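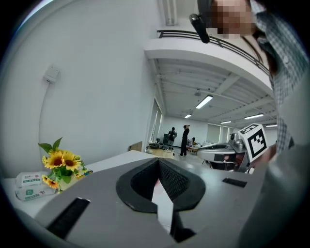 Two hand-held grippers at the demonstration table, during the open day in Galtden.

The company Plisex opened its hall in Galtden to visitors in July, and I used the afternoon to talk with the engineer who leads the demonstrations. She preferred that I write about the work and leave her name out, so I will call her the engineer.

We began at the table, because that is where most visitors stopped. "People come in and ask where the robot is," she told me. "I give them the gripper in the hand first. After two minutes they ask better questions."

The project has the name Clornora. A person holds the gripper and does a simple household task with it, and the recording of this movement is later used to teach a robot arm. I asked how many recordings are necessary for one task. "For picking up a soft pack from a table, we started with 50 and it was very bad," she said. "With 1000 it was acceptable. Now we have more than 2000, and I still would not let it work alone in my kitchen."

Why do they choose soft things? She answered that a hard box forgives many mistakes, but a pack of wipes changes its shape when you press it. Flowers are difficult in another way. "The leaves hide the stem. A child understands it immediately, and the arm does not."

I tried it myself. The tool was heavier than I expected, and my wrist was tired quite soon. The engineer said that this is the most common complaint, also from her own colleagues. The next housing will be lighter. It is being made together with Janjua, a small workshop which already supplies the finger plates.

I asked about the square marker that is fixed on top of the gripper. It helps the system to know the position of the tool, she explained, and visitors like to cover it with the hand. "Then the recording is lost, and we begin again. I have learned to say it before they take the tool."

At four o'clock there was a second round for school groups, and she had to go back to the table. My last question was whether such a day costs too much working time. "One day, yes. But the visitors hold the tool in ways that we never hold it, and I write these things down."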